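March, small workshop, morning

Started on the gray three-drawer cabinet that is supposed to become the snack and water station by the door. Volker Wegener wants it settled before the Adjei people come in, because last time everybody put their cups on the saw bench. I said I would go over the drawers first and then decide what goes where.

Cabinet came from the Cetora clear-out. No key with it and the lock barrel is stiff, so I am treating it as a cabinet without a lock. Gave it a wipe with dish soap and water, then a dry rag. There is an old sticker residue on the back panel which I left alone – it will face the wall.

Drawer runners, by hand:
Top – smooth for most of the way, small catch near the end of travel.
Middle – fine.
Bottom – heavy to start, then runs. Closes crooked if pushed on one side only.

Took the bottom drawer out and found grit packed in the left runner. Brushed it, one drop of light oil per side, wiped off what was left over. Better, but I would not call it good. Worked it in and out 60 times and it loosened a bit more. Ifeoma Jibrin thinks the left runner is bent slightly inward near the front screw. I laid a straightedge on it and could not convince myself either way. She has done more of these than I have, so I am leaving that open.

Depth of the top drawer is 9 cm inside. That is enough for spoons, tea bags and napkins, too shallow for mugs standing up. Mugs will have to go in the middle one. Bottom one for water bottles lying down, if the runner behaves under load.

Put the clear rim around the top after that. It goes along the sides and the back, low, front left open so you can slide a tray off. Tried a few ordinary things on it to see whether the surface is big enough to be useful.

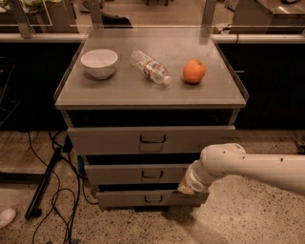

Cabinet with the clear rim on, all three drawers part open. Bowl, water bottle and orange on top.

Top is large enough. A bowl, a bottle on its side and a piece of fruit sit next to each other with room to spare, so a tray and a kettle should go on there too. Kettle still to be measured, Ifeoma has it in the other room.

One thing I do not like: with all the drawers open at once there is a lot of weight hanging out the front. Empty it is fine. Loaded I am less sure. Plan is to put the heaviest stuff at the bottom and toward the back, then try the drawers one after another with somebody holding the top. If it feels light at the back we screw it to the wall. Volker has the brackets left over from the Wolterora shelves, up to 17 of them in the blue tub, though I have not checked which ones still have screws.

Handles: all three are recessed and centered. Good for passing by with a cart, less good with gloves on. I tried with the thick work gloves and could get two fingers in. Not worth changing.

After lunch

Kettle measured, it fits with the lid open. The cord is short and only reaches the left outlet, so kettle goes left, fruit and bowl go right. Ifeoma would like the bowl for sugar packets. Volker would like no sugar at all near the workshop because of ants. They can sort that out between them.

Labels for the drawers: Ifeoma has the tape printer. I wrote the words on a scrap of paper for her – SPOONS / TEA, MUGS, WATER.

Left to do:
Look at the bottom left runner again with a flashlight, front screw especially.
Load test, two people.
Ask Bullusance whether they sell single runners or only pairs.
Felt pads under the cabinet feet. The floor is not quite level there and it rocks a little toward the door.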